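I've been doing the teas for our cricket club long enough to have ruined a good deal of food, and most of what I know about feeding two teams at the break came from ruining it. These are the bits that have stuck. We play at Grelance, where the pavilion kitchen has one sink, one decent outlet and a fridge that hums like a tractor, so if you've got more than that you're already ahead of me!
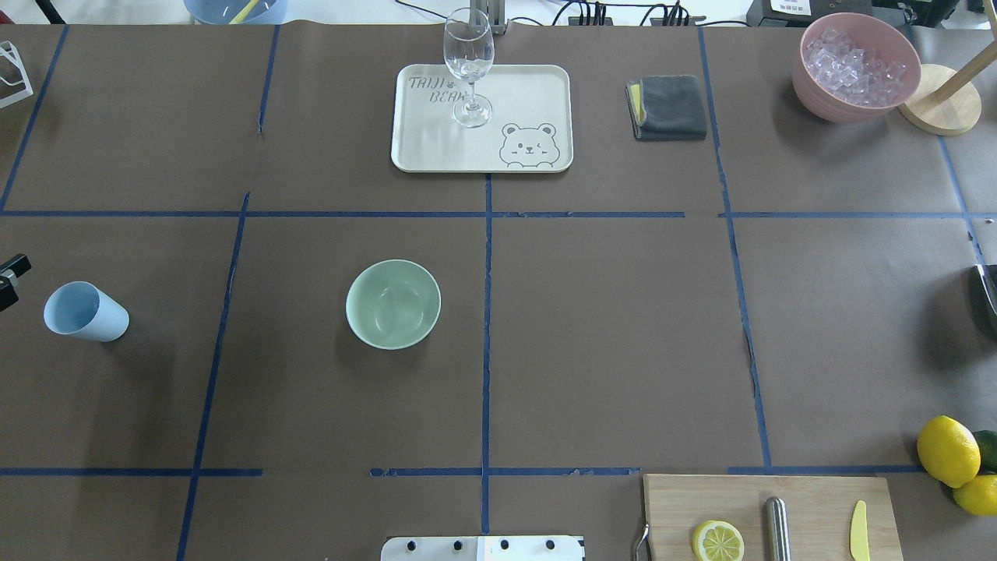
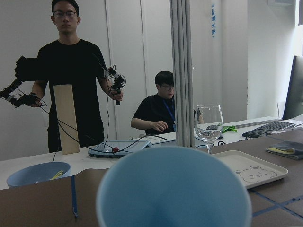
A reader wrote in after my last page to say that the sandwiches are never the problem, it's the tea, and that she'd given up on a big pot altogether and now fills thermoses at noon and lines them up by the door. I tried it for our home game against Tisia and I'm converted. Rinse each thermos with boiling water first, let it stand a few minutes, then fill it right to the neck. Keep the milk separate. Milk in a thermos tastes like a wet sock by four o'clock and the smell stays in the lid for weeks (baking soda and warm water overnight will shift it, mostly).

**Sandwiches.** Butter goes all the way to the crust, every slice, even with mayo on top. It keeps the cucumber from soaking through. Salt the cucumber, leave it in a colander while you do the eggs, then pat it dry with a clean dish towel. For a big match I cut 176 triangles and they all go, but for an ordinary friendly I do far fewer and put out more cake. Cover the stack with a damp paper towel and then plastic wrap. I used to skip the paper towel and the top layer curled up like old shoes.

**Timing.** Don't trust the scorebook! A side can be 200 for 2 and cruising, and you think you've got another hour, and then there's a clatter of wickets and everyone's at the hatch. I start setting out when there are 9 overs left in the innings. If rain's coming I do it sooner, covered, and turn the urn on low.

**Grass stains.** Somehow the whites end up being my job too. Dab with white vinegar and cold water, leave it half an hour, then work in a bit of plain dish soap with an old toothbrush. Wash cool. Never put them in the dryer until you've checked the knees in daylight, or the green is there for good. Red marks from rubbing the ball on your pants are worse, and I've only ever got them to fade. Rubbing alcohol on a cotton pad helped on one pair and did nothing at all on the next.

**The urn.** Ours furs up by July. Equal parts vinegar and water, bring it hot, switch off, leave it an hour, then rinse until you can't smell it. I do it twice a season and once more before the Desjardins Cup, when we get the most visitors. The year we made 283 in the final I'd forgotten, and there were little white flakes in every cup.

**Leftovers.** Anything with egg or mayo that's sat out through a warm afternoon goes in the trash, however sad it looks. Dry cake gets cubed and frozen for trifle. Bread ends I blitz into crumbs, and those live in an old ice cream tub in my freezer, marked with the month on a piece of masking tape. I've got one that says February and I'm fairly sure I should use it soon.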